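Novembre
Par la rédaction culture

Le musée de Dradthorpe a retiré de ses salles « Le Quai aux barges », grande vue fluviale de la collection Norell, pour une campagne d'étude et de nettoyage qui doit durer tout l'hiver. La toile, accrochée depuis des décennies en haut de l'escalier principal, est remplacée par deux dessins préparatoires rarement montrés.

L'œuvre représente un port au petit matin, avec des barges à l'ancre et une rangée d'entrepôts dans la brume. Son vernis a fortement jauni. Le ciel, que les anciens catalogues disent gris perle, tire aujourd'hui sur le miel, et les reflets dans l'eau ne se lisent presque plus. Une restauration ancienne, mal documentée, complique l'affaire : plusieurs retouches débordent sur la peinture d'origine le long du bord inférieur.

Le travail a été confié à l'atelier Kozma, qui avait déjà traité pour le musée une série de petits paysages sur panneau. Avant toute intervention, l'atelier doit établir la composition du vernis et repérer les zones où la couche picturale est fragile. Les essais de solvants se feront sur des surfaces de quelques millimètres, d'abord dans les marges cachées par le cadre.

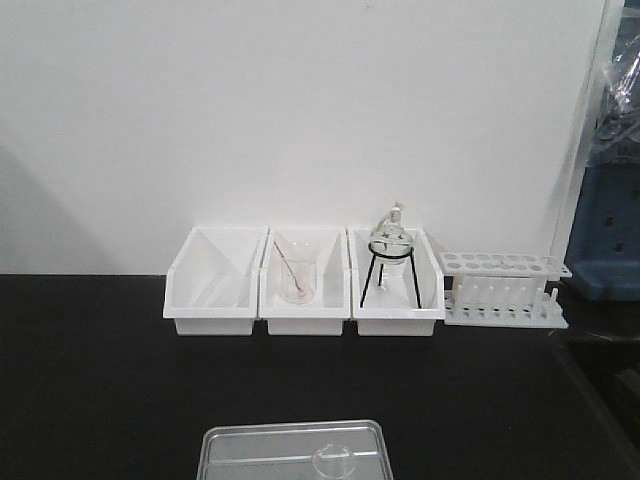

Bécher et bacs blancs sur une paillasse de laboratoire.

Le budget de l'opération n'est pas entièrement bouclé. La fondation Cenent prend en charge l'étude préalable et la moitié du nettoyage. Pour le reste, le musée a ouvert une souscription publique, qui a réuni à ce jour 2 869 euros auprès de 158 donateurs. L'objectif de cette première tranche est fixé à 3 000 euros. Les personnes qui versent au moins 100 euros seront invitées à voir la toile avant son retour en salle.

La question de l'attribution sera rouverte à cette occasion. Entré au musée sous le nom d'un peintre de marines local, le tableau a ensuite été rangé parmi les œuvres d'atelier, faute de signature lisible. Une inscription à demi effacée, dans l'angle inférieur droit, n'a jamais été déchiffrée. Le musée espère que le retrait du vernis la rendra plus nette – sans rien promettre sur ce point.

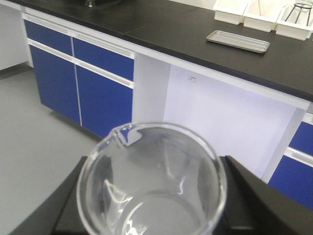 Le cadre en bois doré sera traité à part. Il n'est pas d'origine et provient sans doute d'un portrait de la même collection, plus étroit de quelques centimètres ; les raccords sont visibles aux angles. Il a été décidé de le conserver, avec une simple consolidation de la dorure. Un verre antireflet, demandé de longue date par les visiteurs que gêne la verrière de l'escalier, sera posé en même temps.

Pendant les travaux, l'escalier et les salles Norell restent ouverts aux horaires habituels. Une notice provisoire, placée à côté des dessins, présente l'histoire du tableau et sera mise à jour à chaque étape. Le retour de la toile est prévu au printemps, à la même place, et les résultats de l'étude paraîtront ensuite dans le bulletin du musée.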